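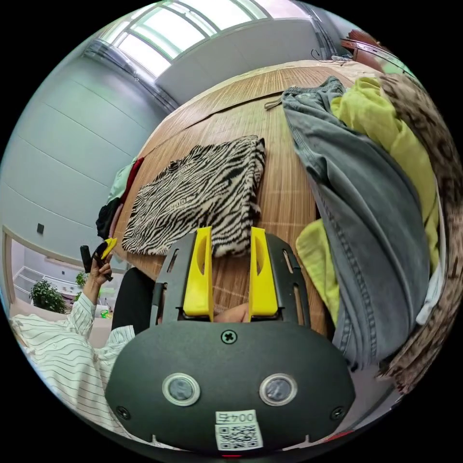 Bremero is looking for adults to take part in a study of how people read small printed labels at home and at work. We are interested in size, contrast and placement, and in what happens when a label mixes numbers with a script the reader does not know. A small white label reading "004号" with a square black-and-white QR code sticker directly beneath it is typical of the kind of marking we mean. Medicine boxes, fuse panels, storage bins and parcel labels are also part of the study.

Who can apply
You must be 18 or older and able to read everyday English. Glasses and contact lenses are fine, so please bring the pair you normally use for reading. We especially want to hear from people over 60 and from people who read Chinese or Japanese as well as English. You cannot take part if you work in packaging or sign design.

What you will do
There are two visits to our office in Ostcombe. At the first, you will read a set of 57 labels under ordinary room lighting and tell the researcher what each one says. At the second, you will sort label samples by how easy they are to read and answer questions about how you use labels in your own home. Each visit lasts roughly 100 minutes, with a break. Your voice will be recorded, but your face will not.

Payment
You will receive $5 toward local travel for each visit and a gift card at the end of the second. If you stop early, you keep the travel payment for any visit you attended.

How to apply
Write to Babita Joshi at the Bremero office, or leave your name at the front desk. Give your age, the languages you read and a phone number. Applications close on 16 September 2024. Visits run through February, and Farzad Zarei will call to arrange times. Questions about recordings and privacy go to Declan Nic Aodha at the same office.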